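Teleop demos for socket work, how do you get the lever right?

dunby_bench

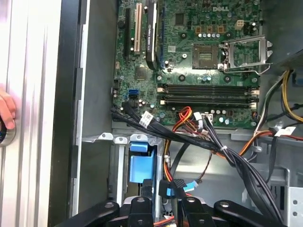

been at this since like 7 this morning. goal is cpu in, frame down, lever latched, all by remote control so the policy has something to learn from. old Dell board, open case. 564 demos so far and it still fumbles the lever about as often as it gets it. I think my driving is the problem, I slow way down near the socket and it learned to just hover there

misell27

hovering = your pauses. trim them. we cut every stretch with no motion over a second and it got better overnight

cabello_k

disagree, dont trim. the pause is where you line up. take it out and it slams into the socket, ask me how I know. bent pins on two boards

misell27

then your threshold was too short. works fine for us on nearly the same job

old_solder

why remote at all? grab the arm and move it by hand. you feel the lever push back. with a controller your guessing

dunby_bench

tried by hand. my arm blocks the wrist view half the time, and the case wall is in the way of my elbow. also cables everywhere at the bottom edge

cabello_k

split the task. frame and lever as one set, chip as another. we did 3,036 short ones at Mivcombe and the short ones beat the long ones easy

old_solder

3,036?? no thanks

dunby_bench

ok splitting it. lever only tonight, will leave the pauses in for now and trim a copy. misell what speed do you drive at

misell27

half, all the way thru. dont change it near the socket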